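Play corner news: the cloth on the little counter

Since October our toy library has a play kitchen that stays in the front room, and many families have asked how we look after it. My name is Wendelin Trummer and I keep the play corner at Grukari in order. I write here a few things about the cloth, which gets more use than all the toy food together.

The cloth is a plain off-white piece, bought as a remnant at Rüegg. It has already a frayed edge with some loose threads. I thought of hemming it, but the children like to pull at the threads and I like the soft look, so it remains like this for the moment. When it is folded in layers it covers most of the little counter, and the vegetables keep their place along the tiles at the back.
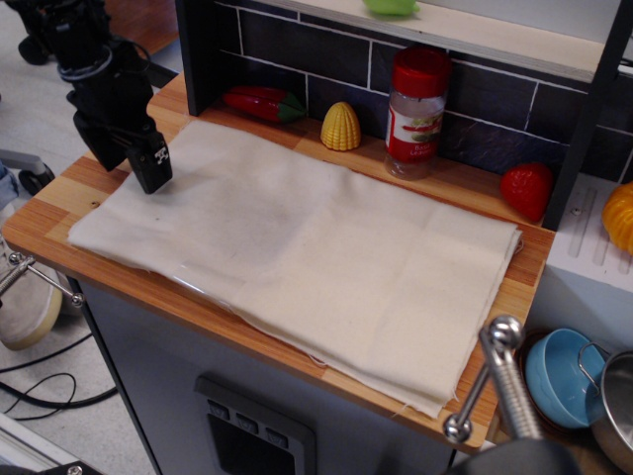
Folding with small hands

We show the children one fold at a time. First the cloth is laid flat on the wood and smoothed with the palm. Then one corner is taken and brought over to meet another. It is a good exercise for a three-year-old, and it is harder than it looks, because the lower layers like to travel along with the top one. If this happens, a second child can hold the bottom layer with a flat hand.

Please leave the spice jar with the red cap at the back while you fold. It is the tallest thing on the counter and it falls easily. The strawberry and the chili pepper can stay there too. They are light and do not disturb anybody, and my niece insists that the strawberry must watch.

With the cloth spread out on the right half, one corner can be lifted and folded back, and the left side of the wood stays free for cooking. This is the way I like best for the afternoon group, when some want to cook and others want to fold.

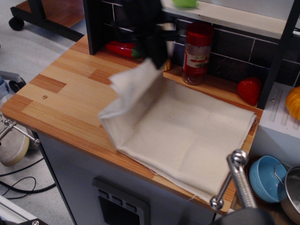 May we wash the cloth at home if it gets a mark?

Please bring it to the desk and we will wash it here. I put it in at 44 degrees with a little plain soap and dry it flat, so the loose edge does not get longer.

The play corner is open until 5 in the afternoon. Spare cloths are in the drawer under the colouring books, and donations of plain cotton are welcome at the desk.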